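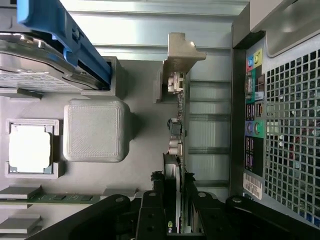 Working Inside a Desktop Computer: Guidance for Staff and Residents

Last updated: 9/27/25

The Prestden Workshop makes its benches available to anyone who wishes to clean, repair or take apart a desktop computer. The following guidance applies to all work done with the case open. It may also be followed at home.

Before opening the case

Shut the computer down from its menu, switch off the power supply at the back and unplug the cord. Disconnect the monitor, the keyboard and any network cable. Press the power button once with the cord removed and hold it for a few seconds.

Copy any files that are to be kept. The workshop does not make copies on behalf of users and cannot recover files from a damaged drive.

Lay the case on its side on a firm table with the open side facing up. Carpet is not a suitable surface. Touch a bare metal part of the case before reaching in, and again after walking away from the bench. Rings, bracelets and loose sleeves should be kept clear.

Removing dust

Dust is best loosened with a soft, dry brush and then blown out with short bursts of canned air. Hold the can upright. Fan blades must be held still with a finger while air is used on them. A household vacuum cleaner should not be used inside the case, and no liquid cleaner of any kind should be sprayed there.

Grooves, slots and ribbed metal panels hold more dust than flat surfaces and may need a second pass. Users with 20 minutes at the bench should give priority to the fans and vents.

Hard drives and caddies

Many desktop cases hold the hard drive in a plastic caddy, often in a bright color such as blue. Look for a release tab or an arm before applying any force. Unplug both the data cable and the power cable by the connector, never by the wire. If the caddy does not move, check for a screw.

Lift the drive by its sides and place it label up on a folded cloth. Do not stack drives. A drive that has been dropped should be marked and set apart, even if the casing shows no damage. When a drive goes back in, it should sit fully in its bay before the cables are attached.

The processor

The processor should be left in its socket unless it is to be replaced. If it must come out, release the lever fully and lift the processor straight up by the edges. The contacts underneath must not be touched. Old thermal paste may be wiped from the metal top with a lint-free cloth and a little rubbing alcohol. Fresh paste is required each time the cooler is refitted.

Small parts

Screws should be placed in a divided tray as they are removed, with one section for each part of the computer. An egg carton serves well. The workshop stocks Fullico trays in two sizes, which may be borrowed at the front desk. Bags of 50 assorted case screws are also kept there.

It is good practice to take a picture of the cables before any of them is unplugged.

Closing the case

Check that no tool or screw has been left inside. Tighten screws by hand until snug. Connect the power cord, the monitor and the keyboard, and start the computer once before refitting the side panel.

Disposal

Computer parts are not accepted in household trash bins at this site. Drives, boards and power supplies may be left in the marked crate beside the Droveck Street entrance. The crate is emptied every January and whenever it is full. Power supplies must not be opened under any circumstances.

Questions about this guidance should be directed to Declan Brophy, Workshop Supervisor.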